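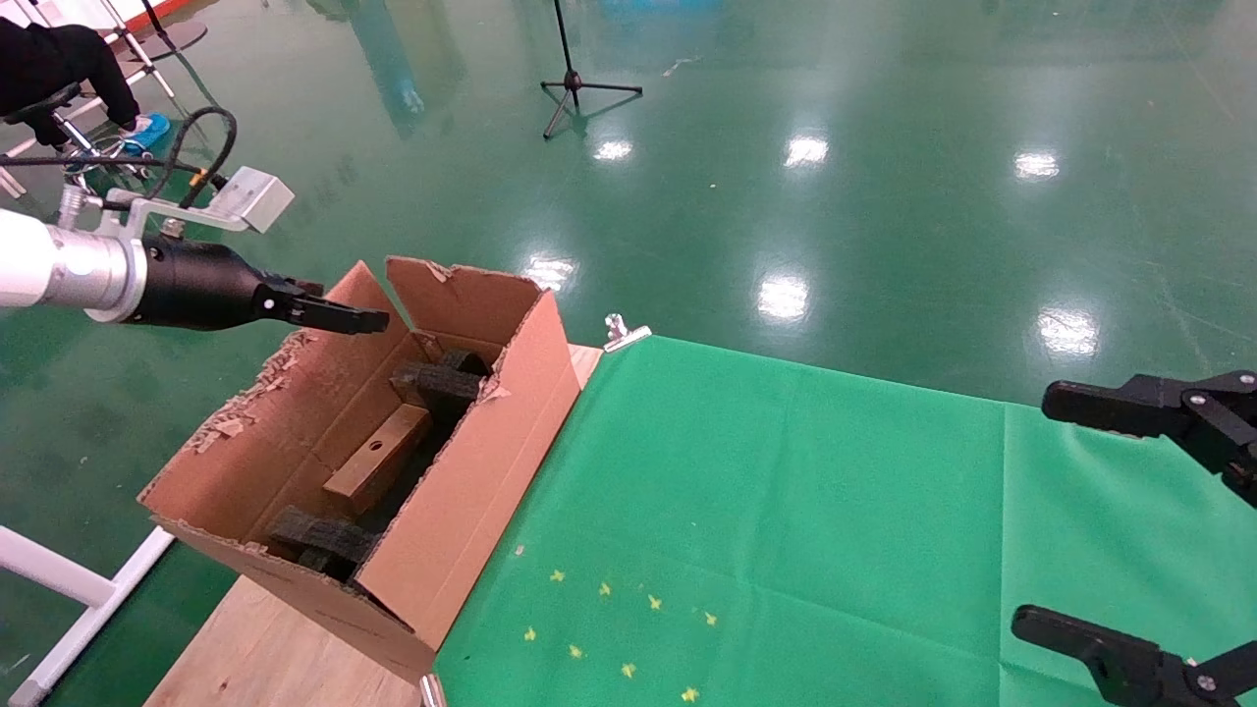
My project is on how well secondhand things survive the post, and I'll admit I picked it after a teapot I'd bought online turned up in bits (I was gutted, it was a lovely teapot). I wanted to know if the padding people use makes any difference, or if it's mostly down to luck.

**What I did**

I bought 10 plain mugs from the charity shop in Clomen and posted them to my aunt's house in Dirby. Six went in crumpled newspaper and two in foam offcuts. The last two had nothing but a tea towel round them, which felt cruel! Same courier every time, same size box, all sent in February.

**What happened**

Both tea towel mugs lost their handles. The newspaper lot did much better than I'd guessed, with only one chipped rim, and the foam ones were both fine. I was a bit smug about the foam until I remembered I'd only sent two, so I can't say much from that.

The boxes themselves came off worse than the mugs. Corners went soft and the tape lifted on a couple of them, and I hadn't planned to record any of that, so my notes on it are patchy (sorry).

**What I'd change**

More mugs, and the same number for each kind of padding. I'd also like to try shredded paper, and write down the weather on the day of posting.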